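4. Setting up a course record and reading list

This section covers creating a course record in Juno for a history or American studies seminar, attaching the reading list, and opening the course to enrolled students. It assumes the department administrator has already completed Section 3 (Accounts and Roles). If your department still keeps its lists in Cedix, go to 4.5 first and return here once the transfer has finished.

4.1 Before you start

You need:

- An instructor or course manager account. Teaching assistant accounts can edit a reading list but cannot create one.
- The course number exactly as it appears in the catalog. The number used in this section is 506.
- The final title of the course. A title can be changed later, but the short link sent to students is made from the first title saved.
- The list of readings, with page ranges for any book chapters.

Note: Cross-listed seminars need one record only. Do not create a second record for the partner department. Use the Cross-list field described in step 6 of 4.2.

4.2 Creating the course record

1. Sign in and select Courses from the left menu.

2. Select New course. The form opens on the Details tab.

3. Enter the course number in the Number field. Leave out the department prefix. Juno adds the prefix from your account.

4. Enter the title. Titles longer than one line are shortened in the student view, so put the period or topic first. "Radio and the American Household" displays in full on most screens. "Topics in the Cultural History of the United States: Radio and the American Household" does not.

5. Under Level, choose Undergraduate, Graduate or Mixed. Mixed turns on separate reading loads, described in 4.4.

6. If the course is cross-listed, type the partner department's code in the Cross-list field and press Enter. The partner's administrator receives a request and must accept it before the course shows in both catalogs. Until then the record carries a yellow Pending label.

7. Add the teaching staff. The first name entered is treated as the instructor of record. In the sample course supplied with the system this is Demetrio Manzano, with Gonçalo Baptista as second instructor. To change the order, drag the name by the handle at the left of the row.

8. Select Save draft.

Caution: Do not select Publish at this stage. Publishing a course without a reading list sends every enrolled student a notice with an empty link, and the notice cannot be recalled.

4.3 Adding the reading list

Readings are grouped into weeks. Each week can hold any mix of books, book chapters, journal articles, films, sound recordings and archive items.

1. Open the draft and select the Readings tab.

2. Enter the number of weeks and select Build weeks. Break weeks are left blank. They should not be deleted, or the dates of the weeks that follow will move forward.

3. In the first week, select Add item and choose a type. The type decides which fields appear. For a film, the system asks for the studio, year of release and running time. For an archive item, it asks for the collection, box and folder.

4. Fill in the required fields, marked with a star.

5. Mark the item Required or Recommended. The library places holds on required items only.

6. For book chapters, enter the first and last page. The system compares the range with the length of the book and shows a warning if it goes over the copying limit set by your library. A warning does not stop you from saving, but the item will not be scanned until a librarian has reviewed it.

7. Repeat for each item, then select Save list.

Note: Annotations are limited to 700 characters, including spaces. Text pasted beyond the limit is dropped without a message. Check the end of each annotation after pasting from a word processor.

Films and recordings. If the library holds more than one version of a film, select the version by its call number and not by title. Restored prints and broadcast copies often differ in length, and a time code entered for one version will point to the wrong place in another. Silent films should be entered with the projection speed of the copy if it is known. Use the Notes field for this.

Archive items. Scans from the Sunberg collection can be linked directly. Paste the item number into the Source field and select Look up. Items from other collections need a stable web address or an uploaded file. Newspapers and fan magazines should be entered by issue, with the page given in the Location field.

4.4 Separate reading loads

For Mixed courses, each item has an additional Applies to field with two values, All and Graduate. Items set to Graduate are hidden from undergraduates in the student view and in the printed list.

1. Open the Readings tab and select Show levels.

2. Change the value for each item as needed.

3. Select Preview as, then Undergraduate. Check that no week has become empty.

4. Repeat the preview as Graduate.

If a week is empty for undergraduates, the calendar shows it as a break week. Add at least one item set to All, or enter a text note for the week.

4.5 Moving a list from Cedix

Lists exported from Cedix can be read by Juno if they are saved as tab-separated text. Spreadsheet files are not accepted.

1. In Cedix, open the course, select Export and choose Tab-separated.

2. In Juno, open the draft and select Readings, then Import.

3. Choose the file and select Check. No data is saved during the check.

4. Review the report. Rows listed under Unmatched have no equivalent type in Juno and will come in as Other. Radio scripts, sheet music and theater programs are the usual cases.

5. Select Import.
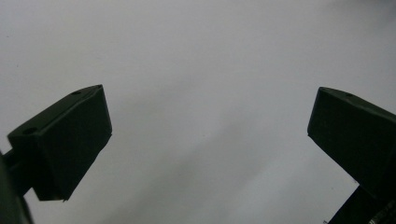
6. Go through the rows marked Other and assign a type to each one. Until this is done the items appear at the bottom of the week, whatever their place in the original list.

The import keeps the order of weeks but not the order of items within a week. Drag items into place by hand, or number them in the Sort column before exporting.

Caution: Importing a second time adds the items again. It does not replace them. To start over, select Clear list before the second import. Annotations written in Juno are lost when a list is cleared.

Accented letters. If names come in with broken letters, the file was saved in the wrong encoding. Export again and set Encoding to UTF-8. Test with one name that has an accent before moving a long bibliography.

4.6 Publishing the course

1. Open the draft and select Review. The page lists any missing required fields.

2. Correct the missing fields. Warnings can be left in place, but errors must be cleared.

3. Set the release time. The default is 8:00 a.m. on the first day of term. Spring courses can be released from December.

4. Select Publish, then Confirm.

Library holds are sent in a batch every Thursday at 6:00 p.m. A course published after that time waits for the next batch. Contact the reserves desk directly if readings are needed sooner.

4.7 Messages you may see

Message 223: Item has no holding library.
The title was entered by hand and does not match a catalog record. Open the item, select Match and choose the correct edition. If the library does not own the title, select Request purchase.

Cross-list request expired.
The partner department did not respond. Open the Details tab and send the request again.

List locked by another user.
Someone else has the list open for editing. The lock ends when that person saves or signs out. Only 2 people can be given edit rights at the same time on a published list; see Section 3 for how to change them.

Siriwan link not available.
The connection to the Siriwan film catalog is down or has not been turned on for your department. Enter the film by hand and run Match later. Items entered in this way keep their annotations after matching.

Continue with Section 5, Discussion Groups and Response Papers.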